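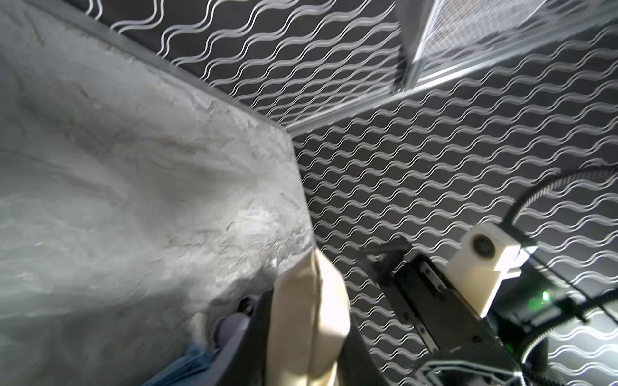 Evley Fleece Throw, large, white and gray

I bought this throw to replace a thin cotton one that never kept anyone warm. It has been in daily use on the couch since February, and in that time it has been through the washer 7 times.

Warmth is good. It is heavier than the Pamside throw I had before, and it stays put when you turn over. The Pamside was softer out of the package but pilled within weeks. The Evley has pilled a little along one end, where feet go.

Washing is easy enough on cold. Drying is slow – plan on two cycles on low, or hang it overnight. High heat made the pile go stiff in one corner, and brushing only partly fixed it. It sheds for the first 3 washes, so keep it away from dark clothes. Light colors show marks, so get the darker one if you have a dog.

The stitching has held. The care tag is scratchy and I cut it off.

Ordered from the Clutstead store, item 1282. Shipping took 5 days. I would buy it again at the sale price but not at full price.

4 out of 5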